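Unit 6: Teaching by Showing, and Why to Be Careful With It
Handout, revised 13/12/2021
Notes by Noboru Tsuchiya

6.1 What people mean by "showing"

Two methods get lumped together in the reading, and you should keep them apart. In the first, a person takes hold of the arm and moves it through the task while the joints are slack. In the second, the person sits away from the arm and drives it with a controller, a second arm, or a pair of handles. Both produce a log of joint angles, finger positions and pictures. The logs look alike on disk. They are very different as evidence.

When you push an arm by hand, you feel the table, the friction and the weight of the part through your own wrist. None of that feeling reaches the log unless there is a force sensor, and even then only a piece of it does. You also tend to stand in the camera's view. With remote control your body is out of the way, but you work half blind and you slow down near contact. A model trained on those logs learns to slow down too, and then somebody writes a paper praising its caution.

6.2 The number on the first slide

Vendors and labs like to lead with a count. The Ledham report gives 1,203 demonstrations. Ask three things before you let it impress you. How many people gave them? How many starting layouts were there? How many attempts were thrown out, and who decided?

In the Ledham case the appendix says one person, Hamidreza Salehi, gave nearly all of them, on one table, over a few weeks in June. I have no quarrel with his driving. I do doubt that the rest tell us much the first 100 didn't. If every reach starts from the same corner, you have one reach with some shake in it.

The Maddale group went the other way and collected 3,000 short clips from anyone who walked in. Their results were worse on paper. I trust them more, partly for that reason, though I admit the clips are a mess and a third of the class will hate working with them.

6.3 What the wrist camera knows

A camera on the wrist moves with the fingers, so the same spot on the table never looks the same twice. People say this makes the policy "focus on the contact." Maybe. It also means that for long stretches the picture holds the fingers, the tabletop and little else of use. Wood grain, knots and strip joints are strong features, and a network will happily use them as landmarks. Put a cloth over the table and see what is left of your success rate. Sugiyama tried a version of this and reported a drop, then spent two pages explaining why it didn't matter. Read those two pages closely.

The same worry applies to anything that sits at the edge of view in clip after clip. You may think of it as background. The training code has no such idea.

6.4 Pauses, retries and other things we delete

Most cleaning scripts cut frames where the arm is still. That gets rid of the coffee breaks. It also gets rid of the moments when the person stopped to think, which may be the only record of a decision. Jolirine's tool does this by default, and the switch to turn it off is buried in the second settings page. Turn it off for Lab 6.

Retries are worse. A fumble followed by a recovery is often marked as a failure and dropped, so the trained policy never sees a recovery and has none when it needs one.

6.5 Reading a single frame

Before you run any code, look at frames. Pick one from the middle of a clip and write down only what it supports. For the one printed at the end of this section, you can defend "fingers apart, bare wood between them, a pink object off at the upper left." You can't defend "about to grasp," or "just let go," and I will mark down either one. Then write a second line on what a network could lean on that you would prefer it didn't. The two brown knots near the middle are a fair place to start, and so is the striped edge in the upper right corner. 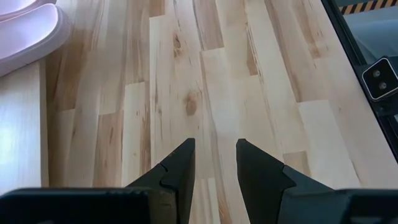
6.6 For the lab

Bring your own copy of the Maddale clips. Hold out whole people, never random frames. Report the raw count and the count after cleaning, side by side. If your policy works the first time, run it again with the table covered before you tell me.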